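The Wrapper Problem

Small packets of sweets are easy to grab and hard to hand to software. A team at Delavico has spent the winter finding out why.

The hardest object in the Delavico workshop costs pennies. It is a wrapped sweet, the long thin kind, and the software that has to deal with it is called Renemitz.

Renemitz is the layer that sits between a learned policy and the motors of a two-armed robot. The policy looks at camera images and proposes a short run of movements for each arm. Renemitz takes those proposals, lines them up in time, checks that the arms won't meet in mid-air, smooths out the jumps and sends the result on. When it works, you forget it is there. When it doesn't, the arms stutter, or both go for the same thing and stop a finger's width short of it.

Ecaterina Zamfir wrote the first version and still looks after the part that decides which arm goes first. She came to robots from railway signalling, and she says the two jobs have more in common than people expect. "You have a stretch of track and two things that want to be on it," she says. "Most of the work is saying no to one of them without making it forget where it was going."

The task the team uses for testing is sorting wrapped sweets into buckets. It was picked because it is cheap to set up and because it goes wrong in useful ways. A wrapper has a shape to the camera that the sweet inside doesn't share. It shines under overhead lights, so the same packet can look like three different packets depending on where it lies. The crimped end is flat and stiff, the middle is not, and a grip that is fine on one will slide along the other.

Early on, the team treated all this as a matter of perception. They trained a detector to find the packets and mark the best place to grip. It did well on still pictures and badly on the table. Part of the trouble was glare. The larger part was delay: by the time the detector had settled on an answer, an arm had moved into view and covered half of what it had been looking at.

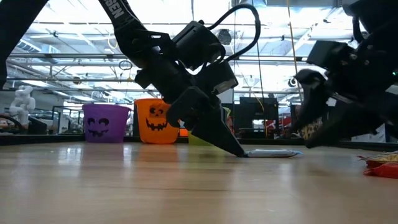
So the detector went, and the newer version of Renemitz leaves the finding of things to the policy. What it does instead is keep careful track of how old every piece of information is. Each image carries the time it was taken. Each proposed movement carries the time of the image it was based on. If a movement reaches the front of the queue and the image behind it is too old, Renemitz slows the arm and waits for a fresh one.

Slowing, and not stopping, took a long time to get right. A dead stop is safe but it shakes the arm, and the shaking ends up in the next image. The present method stretches the remaining movements out, so the arm keeps creeping towards its target at a fraction of its normal speed. If a new proposal arrives, the two are blended. If none does, the arm comes to rest gently and holds.

The blending is where most of the arguments have been. A policy that proposes a fresh plan several times a second will not always agree with itself. One plan has the left arm taking the packet, the next has the right. Average the two and you get a pair of arms that both half-reach. Zamfir's answer was a claim system. Once an arm has come close enough to an object it holds a claim on that bit of space, and the other arm's plans are bent away from it until the claim lapses or is given up.

The first claims never lapsed. An arm would reach for a packet, miss, and go on guarding the empty spot while its partner hovered off to one side. The fix was a timer, and then, once the timer proved too blunt, a second rule: a claim weakens every time the gripper closes and reads nothing between its fingers. After a few tries the other arm is let in.

None of this is visible unless you have the logs open, which is why the team built a viewer. Beltadden started as a weekend script that drew both arms' planned paths over the camera picture. It now replays a whole run with the images, the plans, the claims and the gripper readings on one timeline, and you can drag back and forth through it. Red bars mark the moments when Renemitz had to step in and change what the policy asked for.

The viewer has changed how the team argues. Before, a failed run led to a long talk about whether the policy or the control layer was to blame. Now somebody finds the first red bar and works back from it. Often the trouble began well before anything looked wrong on the table. In one run from the early tests, a gripper came down slightly to the side of a packet, and the cause turned out to be a clock on one camera that had drifted from the others. Every plan based on that camera was honest, and late.

There are 1,451 runs in the store so far, and each is tagged by hand. The tags are plain: missed, slipped, pushed away, wrong bucket, both arms, neither arm. Zamfir would like them to be automatic, but the two attempts at that produced tags she didn't trust. For the moment people take turns on a Saturday morning, 30 runs at a sitting, and stop when their attention goes.

"Pushed away" is the tag that bothers her most. A thin packet lies so low that the fingers have to come almost to the table to get round it. Come in too high and they close on air. Come in too low and the tip presses on the surface, the joint bends a little, and the packet skates off. The control layer can feel the extra load on the joint, but the signal is small and easily lost in the drag of the cables. The current build watches for a change in load over a short window and eases the arm up when it sees one. It catches plenty of cases. It also, now and then, lifts an arm that was doing perfectly well.

A new branch named Khương tries another way. It lets the arm be soft in one direction only, up and down, for the last part of the reach, so that touching the table is allowed and doesn't need to be detected at all. The idea is old in factory robots. The awkward part is doing it on light arms with no force sensor at the wrist, where softness has to be worked out from motor current alone. The branch passes its tests in simulation, though the simulator's table is perfectly flat and its wrappers don't crinkle.

Zamfir hopes to have it in the main build by March. Before then she wants to rewrite the claim code, which has grown a great many special cases, and move the timing checks into a process of their own so that a slow disk can't hold them up. She also wants more awkward packets. The buyers keep bringing back the same brands, she says, and the policy is getting used to them.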